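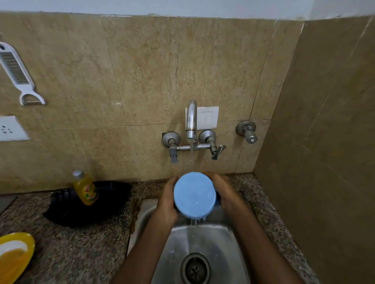
Washing up, one hand at a time: an evening with the Prascombe robotics club

It is almost seven when Glenys Whitlock lets me in, and the kettle has already been on twice. She started the Prascombe club after retiring from teaching maths, and she talks about it the way other people talk about their grandchildren (she talks about those as well, I should say, and very nicely). This year the members are teaching a robot arm, which they have named Illier, to do the washing up, and they began by studying how people do it.

"You'd think rinsing a pot was nothing," she says. "Then you watch somebody's hands. One goes round the side, the other cups it, the fingers curl over the top, and all the while there's water running on it. We spent 2 whole Fridays just talking about fingers!"

Silviu Cârstea, who is sixteen and looks after the software, wants 1,000 short clips of ordinary kitchen jobs before the spring contest. They have 500 so far. "The light blue one is my favourite," he tells me. "You're looking straight down on it under the tap, so you get both hands and both forearms coming in. The splashing is horrible for the computer, though. It keeps thinking the water is part of the pot."

Colin Horrocks built the gripper, and is gloomier. "Steel sink, chrome tap, everything shines," he says, handing me a biscuit. "I'd have picked gardening."

I ask Glenys whether Illier will be ready in time. She thinks about it for a good while, and tops up my tea. "It can hold a sponge," she says. "In January it couldn't hold a sponge."

The club meets on Fridays at seven, and new members of any age are welcome.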